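Kitchen Tips: Table Clearing
Notes on the software side, for people who teach the task at home

Set up the plan before the table

The planner we use, Trivden, wants a short list of steps and a place for every item to go. Write the places first. In our kitchen there are three: trash, keep, and ask. "Ask" is for anything a person has to look at before it goes anywhere, like a half-used medicine packet or a card with writing on it.

Keep the step names plain. "Pick," "lift," "carry," "release" is enough. Mercy Okoth's first version had 19 step names and the planner kept mixing up "hold" and "steady." She cut it down over a weekend and the mix-ups went away.

Tune perception for thin and shiny things

1. Turn off the table-plane filter if you use a striped cloth. It reads the folds as edges and drops small items into them. Use the color-blind depth mode and set the minimum height to 2 mm.

2. Give plastic bags their own class. A heaped bag hides whatever is under it, so the tracker should mark the pile as "unknown" until the bag has been moved. Do not let it guess.

3. Label packets by shape, then by print. Print comes and goes as the packet turns. Shape holds up better -- a slim packet is still a slim packet from the side.

4. Log finger width with every grasp. On a thin packet the width reading is more useful than the picture, and a reading of zero means the grasp missed. 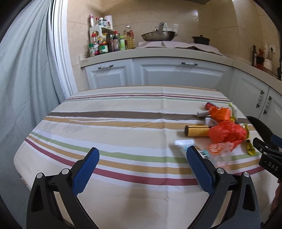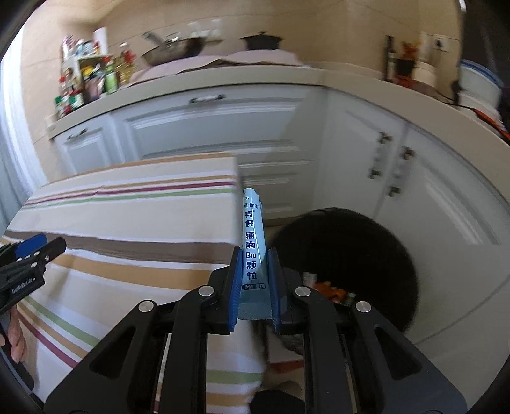 Control settings that save time

Slow the last part of the close. We run full speed to the edge of the item and a third of that from there on. Packets of powder crease if the pads come in fast, and a creased packet is harder to match on the next pass.

Grip low on anything that stands upright and keep the top free. The label stays readable and the tracker has something to follow.

Release over the bin, not beside it. Set the release point from the center of the rim and check it again each time the bin is emptied, as it never goes back in the same spot.

Checking the logs

Replay every run at half speed before you add it to the training set. Imani Rugemalira went through 142 runs in December and threw out the ones where the two hands' clocks had drifted apart. Trondport will flag drift for you if you turn on the sync check -- it is off by default, under Timing.

Name the files by task and cloth. If you change the tablecloth, start a new folder. Wash day counts as a change too, if the cloth goes back on the other way around.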